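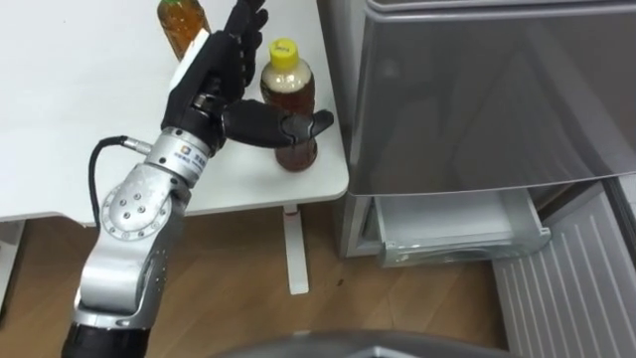 Nustbridge Workshop Forum > Builds in progress > Humanoid: table to fridge drawer, bottle transfer

lathe_orphan
Posted in February, 7:12 PM

Status on the transfer task. Hardware is unchanged from my last thread apart from the hands, which are now an Astora pair on both wrists. Planner is Sostico, stock build, with my own grasp layer on top. Head camera only for perception.

Task definition: take a tea bottle from the white table, carry it across the gap, release it in the open lower drawer of the fridge. The robot does not walk during the transfer. Feet are planted, the waist is allowed to yaw. The drawer is opened by hand before each run. I will get to drawer opening later and would prefer to keep it out of this thread.

Current problems, in order of annoyance:

1. Approach. I come in with the palm open and the thumb held out to the side, then close. If the thumb touches the bottle before the fingers are behind it, the bottle slides on the tabletop and the grasp pose is stale.

2. Grasp height. The planner prefers the shoulder of the bottle. That leaves most of the weight hanging below the hand.

3. Latency. Camera to joint command is 87 ms on a good run. That is fine for the table and poor for the drawer.

Logs are in the usual folder. Comments on 2 in particular are welcome.

torxbit
7:40 PM

For 1, preshape the thumb closer in. You have it fully extended during the approach, so the fingertip speed when you rotate the wrist is higher than it needs to be. Close it halfway, approach, open at the last waypoint.

lathe_orphan
7:52 PM

Tried that. Half closed, the thumb occludes the bottle from the head camera for most of the approach and the tracker drops it. Fully extended, I keep at least the cap and the shoulder in view. The cap is the best feature I have, being the only saturated color on the table.

gray_market_servo
8:05 PM

Then put a camera in the wrist. Tracking a yellow cap from the head is asking for trouble the first time you buy a different drink.

lathe_orphan
8:11 PM

I have bottles with green caps too. The tracker handles both. It keys on saturation, with hue ignored.

A wrist camera means another cable past the wrist joint, and the one I have there is already a nuisance. It has to be a loose loop or it pulls tight at full supination. If it is loose it finds things to catch on.

flangeface
8:30 PM

On 2: I don't see the problem. Shoulder grasp with the weight below is a pendulum, so it wants to hang straight. Grab low and you have the mass above your contact and it wants to tip. Every bottling line I have worked near picks from the neck.

torxbit
8:44 PM

A bottling line has a gripper made for the neck ring and it puts the bottle down on a flat belt. This is a five-finger hand lowering into a drawer with walls. The part below the hand is what hits the front lip.

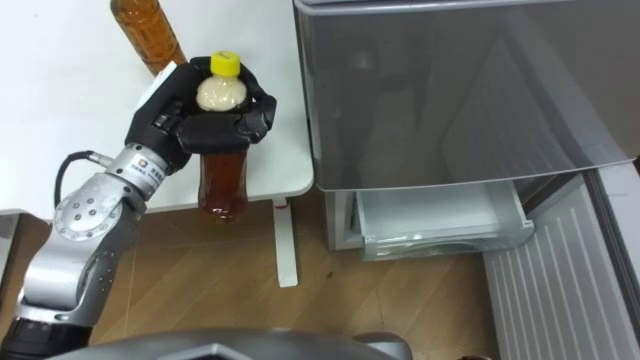

Page 2 of 4

lathe_orphan
9:03 PM

Agree with torxbit on the lip. With a shoulder grasp I have to carry the bottle high enough for its base to clear the edge of the drawer, and then the elbow is close to its limit. Past a wrist height of 437 mm over the drawer floor, Sostico returns code 3005, which the docs list as "posture unreachable" with no further detail. It is not unreachable. I can pose it there by hand.

flangeface
9:10 PM

So raise the robot or move the fridge. You are fixing a layout problem with a grasp.

lathe_orphan
9:21 PM

The fridge stays. It is the members' fridge and the outlet is behind it. The table I can shift a little, but it is already set so the corner is just clear of the fridge door.

gray_market_servo
9:26 PM

3005 is a collision margin fault as often as it is reach. The default self-model puts a fat cylinder around each upper arm. Check whether you are inflating the torso as well. On my Boström arm I had two margins stacked and lost a large slice of workspace before I noticed.

lathe_orphan
9:58 PM

Checked. Torso was inflated twice, once in the robot description and again in the planner config. With the second one removed the limit moves up, and shoulder grasps now plan through to the drawer. Thank you. I would not have looked there.

That said, I still want the low grasp. My reason is the release. With a shoulder grasp the base touches first, the bottle leans, and the fingers have to open while it is leaning. Where it ends up is chance.

flangeface
10:06 PM

It's a drawer. Bottles lie down in drawers. Let it fall over.

lathe_orphan
10:15 PM

From a few millimeters, yes. From higher it rolls and I lose the space for the next one. I would like to choose the direction it lies in.

On the other topic raised on page 1, the overhead lines. Several people have asked by message whether the cables limit the arms.

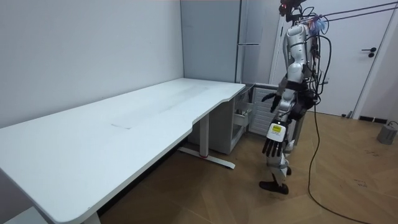
They do not load the shoulders in any pose I use for this task. The trunk cable down the back and across the floor is the one that matters. If it is routed under a foot the ankle controller sees a constant offset and compensates for it, and every hand position shifts with the pelvis. I spent an evening blaming camera calibration for that. Route it behind, leave slack, and look at the floor before each start.

The arm that is not in use is parked low with the fingers loose. Parked bent in front of the chest it blocks part of the view down to the drawer. I also had it brush the table edge during waist yaw, so low it stays.

wet_tantalum
10:31 PM

Is the waist yaw open loop? 92 degrees of total travel is what the old frame allowed, and the encoder was poor near both ends.

lathe_orphan
10:38 PM

Closed loop on the replacement encoder. I stay well away from the ends. Table and drawer are near enough together that the yaw is small, and most of the motion is shoulder.

torxbit
11:02 PM

Which arm for which side? You wrote "the arm that is not in use" and your first log is left, the later ones are right.

lathe_orphan
11:14 PM

Left picks from the table corner, since it reaches there without crossing the body. Right is better at the drawer. The grasp layer has both and I select by hand in the config. Handover between arms is something I have not attempted and do not intend to this winter.

Low grasp, right arm, at the drawer:
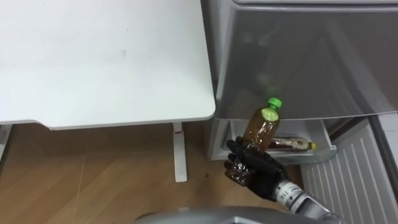 Green cap held low and upright. Yellow cap on its side in the lower compartment.

torxbit
11:20 PM

Fingers around the lower half, that is what I would use. How much does it tilt under load?

lathe_orphan
11:29 PM

Slightly. I have not put a number on it. The tilt is consistent in direction and I can feed it back into the release pose as a fixed offset. Grip force is at the Astora default. Higher than that and a thin bottle dents, after which the finger torque reading is useless as a contact signal.

flangeface
11:37 PM

I still say you have moved the problem. Low grasp at the drawer means low grasp at the table, and down there your knuckles are next to the tabletop. One bad height estimate and you drive the hand into it.

lathe_orphan
11:45 PM

Correct, and that is the open item. At the table I keep the shoulder grasp for now. Low grasp runs start with the bottle placed in the hand, so they do not count as full transfers and I am not logging them as such.

gray_market_servo
11:51 PM

You could regrasp on the table. Pick by the shoulder, move to the edge, set down so that part of the hand can come in below tabletop height.

flangeface
11:54 PM

A round-bottomed bottle half over an edge above a wood floor. No.

gray_market_servo
11:56 PM

Entirely on the table, close to the edge. The hand overhangs, the bottle does not.

lathe_orphan
12:08 AM

That might work with the rounded corner, coming in diagonally. The heel of the hand would be in free air. I will try it with an empty bottle and the speed cap on. Config diff for the double margin is in the folder. If you run Sostico with a custom description, check yours too.

wet_tantalum
12:15 AM

Checked mine. Same double entry. It comes from the template, so I have opened a ticket.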